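Search this site
Enter keywords Go

We use cookies to keep this website working and to see how it is used. Accept Manage settings

Warden's Diary: March

The reading room opened at the usual hour. The boiler had been set the evening before and the room was comfortable by the time the first readers arrived. The parish registers were in demand all morning, and two requests had to be held over until the afternoon.

The principal business of the day was the Opoku bequest. The Library has now received the last of the boxes, which brings the number accepted to 42. They contain letters, account books and a long run of programmes from the Flalisico choral festival, many of them annotated in pencil. Ms Abena Baidoo has begun the first listing. She reports that the letters are in fair order but that the account books have suffered from damp at some earlier date, and four of them will need to be interleaved before they can be issued to readers.

Mr Rezaul Selvanayagam attended at eleven to discuss the binding contract. The present supplier, Tolex, has given notice of a change in its prices from the start of next quarter. Mr Selvanayagam is of the view that the Library should remain with the firm for the quarto volumes and seek a second quotation for the newspapers. I agreed to this and have written accordingly.

After luncheon I walked through the lower store. The new shelving has settled well, though the end bay still leans a little towards the passage and I do not wish it loaded above the third shelf. The folio maps are to stay where they are until it has been made good. I found the sermon catalogue on the window ledge, where it should not have been, and returned it to the desk.

A letter was received from a reader in respect of shelfmark 151, a farm diary kept over several winters, asking whether the Library would permit it to be transcribed in full. The volume is fragile at the spine. I have replied that it may be consulted on a cushion, with weights, for one hour at a time, and that a transcription would be welcome.

The evening talk on village almanacks was well attended. All 100 chairs were put out and the questions continued until past nine. The speaker was thanked and the room cleared by ten.

Rain in the night. The gutter above the porch is dripping again.

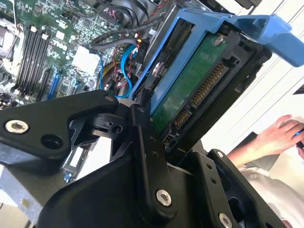
When will the Opoku letters be open to readers?

They will be issued once the first listing has been completed and checked.

Contact the Library | Copyright the Trustees | Back to top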